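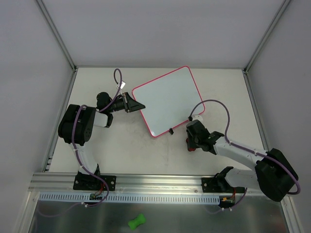
ABOUT US / OUR PEOPLE AND OUR PRACTICE

Good habits around good machines

Hello, and thanks for stopping by. Skondberg is a small training and advisory outfit in Pustlow, and we help workshops, labs and schools write the rules they live by when they share a room with robot arms. We've been at it since 2000, when the whole business was a kettle, a second-hand desk and one very patient client with a palletising cell, and we still have the desk.

People who ring us for the first time often expect a thick binder and a stern talking-to. We do own some thick binders (we're fond of them, and you're welcome to borrow one), but most of our days are spent standing at a bench with the people who use it, asking what they do first thing in the morning and what they do when something sticks. The written rules come out of those conversations, and they tend to be shorter than anyone was expecting.

Where we started

Lamisi Amissah founded Skondberg after a long stretch as a maintenance fitter, during which she collected other people's procedures the way some of us collect recipes. Her favourites were the ones with handwriting in the margins. She noticed that the margin notes were usually the useful part, and that they were lost every time a procedure was retyped and reissued, so her first service was simply to sit down with a crew, read their procedure aloud and write the margins back in. We still offer it! It takes an afternoon and we bring the biscuits.

Obed Korletey joined a few years later from teaching, and it's thanks to him that we run courses at all. He looks after the classroom side, and he also wrote most of Jeline, our house code of practice for small benches, which started life as a few pages stapled together for one class and has been growing and shrinking ever since. The present edition is dated 19th October and fits in a coat pocket, provided it's a generous coat.

What Jeline asks for

Jeline is meant to sit alongside the formal standards and your own risk assessment. Those tell you what has to be achieved, and they deserve a proper reading by somebody competent to apply them. Jeline deals with the homely business of keeping a bench in the state you assessed it in, week after week, with different people coming and going.

We begin with cables, and we make no apology for how long we spend on them. The bench at the top of this page has a purple cable following each arm, held with white ties along the links, and the left one makes a narrow upright loop near the wrist. Cable runs like those are among the first things we ask a class to look at. How much slack is there at the joint? Would it still be enough with the arm at full stretch? Could a loop catch on the other arm? We ask that the run be watched through the whole range of movement, at reduced speed, before anyone calls the job finished, and that it be watched again whenever a tie is replaced or a tool is changed.

Next comes the shared space. Two arms on the same rail can reach into the same patch of table, and each of them may be perfectly well behaved alone. Jeline asks the bench owner to mark the overlap on a drawing, to say in plain words which arm gives way, and to test that arrangement slowly with the real workpiece in place. A drawing done with a ruler and a blunt pencil is fine. We've seen some beauties.

Then there is the part of the bench outside the work surface: rails, ducts, panels, ledges, all those handy places where a thing can be put down. The rule in Jeline is that every bench gets a look along its front edge and underneath before motion is enabled, and again at the end of the session, and that whoever did the looking puts their initials in the log. Small circuit boards and exposed wiring get their own line in the log too, with a note of how they are fixed and who may touch them.

And finally, access. Walls at the back and sides are a fine thing, but the open side is where the people are, so that's where we want the thinking done. Who can reach in? What stops the arms if they do? Where is the stop control, and can a short person get to it, or someone with their hands full? Write down the answers, try them out, and keep the date of the last try where visitors can read it.

How we teach

Our main course is called Samir, and it runs over 3 days with never more than 7 people at a time. We keep it small on purpose. Everyone has to have their hands on the bench, everyone has to write a rule, and everyone has to hear their rule read back by a person who has never seen it before, which can be a humbling quarter of an hour. Obed insists on it and the rest of us have learnt to enjoy it.

You don't need an engineering background to come along. We've had lab technicians, high school teachers, a baker who was thinking about automating her trays, and plenty of supervisors who had inherited a robot along with an office. If you can describe what you do at work to a neighbour over the fence, you can write a decent procedure, and we'll help with the remainder.

For organisations with benches of their own we also do visits. We'll walk through up to 20 written procedures with your crew, mark up the ones that have drifted away from what is really done, and leave you with a list in order of urgency. We don't sell equipment and we don't take commission from people who do.

Coming to see us

Visitors are welcome at Pustlow by arrangement. Closed shoes, please, and long hair tied back, and do tell us beforehand if you use a wheelchair so we can have the lower bench set up and the side door open. We close for part of December, when Lamisi goes through the year's logs with a highlighter and the rest of us tidy the stores.

If you'd like a copy of Jeline, just ask at the front desk or drop us a note. It's free to use and free to alter, and if you do scribble in the margins, we would dearly love to have a look.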